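Tatu Koech
25 December 2023

1/ Quiet building today, so I'm finally writing up the bench sort I started in October. Long thread, mostly about screws and panels.

2/ The problem was one big drawer at the Lotdale workshop. Every fastener we had ended up in it. Hex-socket, Phillips, stray washers, a few dead batteries. If you needed a matching screw you bought a new bag, and then the leftovers went in the drawer too.

3/ I tipped it out onto a tray and sorted by head first, then by thread, then by length. Doing length first is slower. I tried it both ways.

4/ It took roughly 7 evenings. Guadalupe Medrano did two of them with me and is much faster at reading a thread gauge than I am.

5/ Countersunk hex-socket screws got their own row of bins. We use them wherever a plate has to sit flat on another plate. A button head in the same spot will catch on things.

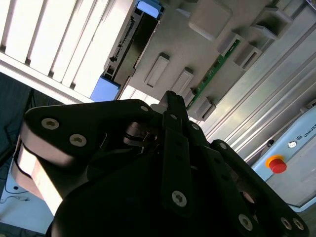 6/ Silver heads on black plate are easy to check at a glance. Black on black is not. I've stopped ordering black screws for anything I have to take apart again.

7/ Slatted panels. I like white ones behind a work area, but they glare badly under a strong light. Turn the lamp before you buy a dimmer one.

8/ Keep the gaps between slats clear. Small washers go straight through and you will be on the floor with a magnet, which won't help if they're stainless.

9/ Hex keys now live on a strip at the front edge of the bench, smallest on the left. I threw out every key with a rounded tip. A worn key ruins a good socket head in one turn.

10/ Labels are plain paper tape and pencil. Nicanor Ponce wanted printed ones. The printer is still in its box, so pencil it is.

11/ Still to do: the washers, the spring clips, and a coffee can marked "Voltow misc" that I haven't opened.

12/ If anyone near Lotdale wants a bag of mixed Phillips screws, message me. Free, but you have to come and get them.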